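Facilities > Pruitt House > Room checks

Print this page | E-mail this page

Tabletop and Small Items Check, May
Filled in by Darnell Kasprzak
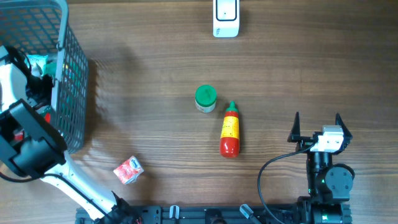
Thank you all for keeping up with these checks, I know they come around quickly! The tabletop passes again, and I ran my palm over it both ways without finding a splinter. Please go on using the gray wire-mesh basket for odds and ends, but do feel along the rim for any sharp wire ends, and don't let packages pile up past the top — they slide out when it's carried.

1. Tabletop smooth, no splinters: OK
2. Basket rim and mesh: OK. One slightly rough spot, filed down.
3. Basket weight, limit 30 lb: OK, nowhere near it.
4. Food packages in date: 2 thrown out, and the rest are fine for ages yet.
5. Table legs tight: REDO. The back one wobbles a little (Herby has the wrench, bless him).
6. Walkway 40 inches clear: OK

Leave the signed copy in the Skonthorpe binder, please, and call me on extension 2039 once the leg is tightened.

E-mail this page | Print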